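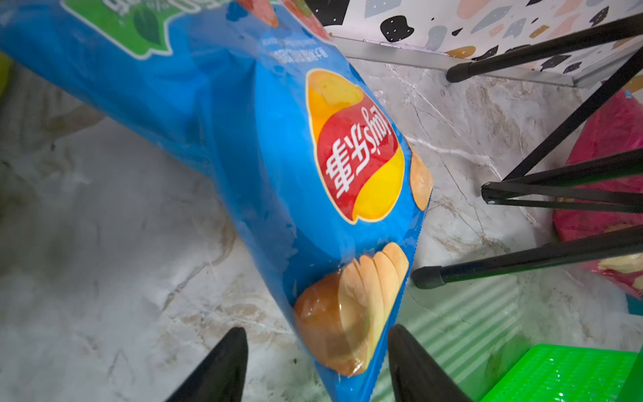

Lay's bag, blue, with the Chinese brand name 乐事 across the red band.

Search this unit Enter keywords Go

Packaging Basics, Handout 4: Reading a Chip Bag
Soledad Cárdenas
2026-10-29

OK, bags! I promised we'd get off cardboard eventually, and chip bags are my favourite thing in the whole unit, so bear with me if I run on a bit.

Start with the front. Before you read a single word you already know what brand you've got -- red banner, yellow sunburst sort of shape, white outline. I like using a bag with writing most of you can't read, because it shows how much work the colour is doing. Turn it upside down on your desk and try again. The logo still gets you there. The small print doesn't, and you'll need to pick the bag up and flatten it with your thumbs.

Now the flavour cues. Our blue one has something that looks like tomato slices, plus green leaves, so my guess is tomato. It's only a guess until you've found the flavour name and had somebody translate it. Please write "suggests tomato" in your worksheet and leave it there. I took marks off for this in August and I'll do it again.

Look at the chips too. They're drawn ridged and curved and fanned out down near the seal, with more peeking in along the side. Ask yourself whether the drawing is promising a texture.

Then the seal itself. The crimped strip at the end is where two layers of film are pressed together with heat, and the little ridges help it grip. Run a fingernail across one. Most bags like this are a pillow pack: one seal at each end and a long one up the back. The plastic creases wherever you bend it and the shine goes everywhere, which is a pain when you're trying to read the fine type (tilt it away from the window).

For the practical, each pair gets one bag of Pacheco corn chips and one of Geleck crackers. The Inia bags are for the front bench only, they're the last ones I've got. You have 20 minutes.

-- Sketch the front and label brand, flavour cue and product drawing.
-- Find both end seals and the back seam.
-- Copy out the net weight exactly as printed, units and all.
-- Write six lines on what a shopper would notice first from across an aisle.

Cut the bag open only after I've checked your sketch. Scissors are in the Trundstead tin. Write-up is 500 words, due next class, and yes, you can eat the crackers.

Recent in this unit
Handout 3: Cartons and how they fold
Handout 2: Colour on the shelf
Handout 1: What a label has to say
Reading list and due dates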